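Community > Organizing > How-To Guides

How to Get a Neighborhood Pride Block Party Off the Ground

14 shares | 9 comments

Our first block party in Testthorpe was one card table, a borrowed speaker and 27 people, and I still think about it all year long. Last May we had 327! So if you've been wondering whether your street could do this, yes, it can, and you can start this week.

Step 1: Pick your block and knock on doors

Do this before you ask the city for anything. Walk the block in the early evening, when folks are home, and bring a half sheet with the date, the hours and a phone number. Most towns want signatures from the households whose driveways you'll be closing off. We needed 26 and got them in two evenings. Somebody will ask about parking. Have an answer ready.

Step 2: File for the street closure

Look for "block party" or "special event" on your city's website. Block party forms are usually shorter and cheaper, so try that first. Ask whether you have to rent barricades from the city or can bring your own. Ours came from Darwish, the rental place on Grerar Avenue, and they threw in the cones.

Step 3: Talk about safety early

Have this talk with your whole planning group, out loud, well before the day. Who handles a heckler? Who calls for medical help? Do people want officers nearby or would they feel better without them? You'll hear strong feelings, and you should. We trained our own greeters in de-escalation one Wednesday night and it was the best thing we did (also there was pie). Check your permit too, as some cities set their own rules on security.

Step 4: Plan for bodies

Shade, water, restrooms, places to sit. Leave a clear path down the middle wide enough for wheelchairs and strollers, and set up a quiet corner away from the music. Kids love a sidewalk chalk zone!

Step 5: Lay out your tables

Long tables beat round ones on a street. Put food at one end and the info tables at the other so the lines don't tangle.

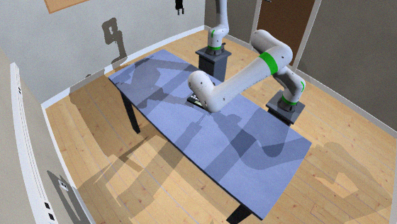
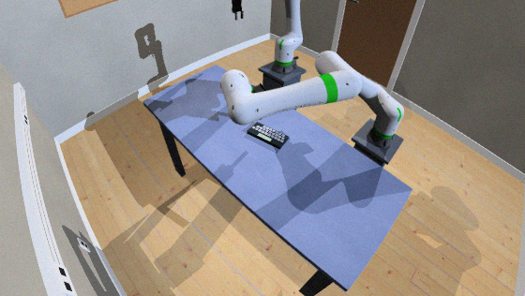 Long tables, set on the diagonal.

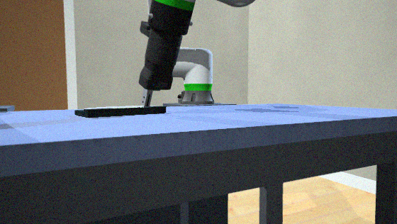
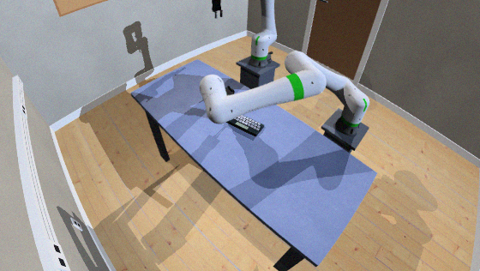 Give each group its table number the night before, and tape the same number to the curb. The Erico Street crew did theirs in rainbow order and setup flew by.

Step 6: Clean up, then celebrate again

Be off the street by the time on your permit. Then send a thank-you note to every door you knocked on, with next year's planning date written at the bottom.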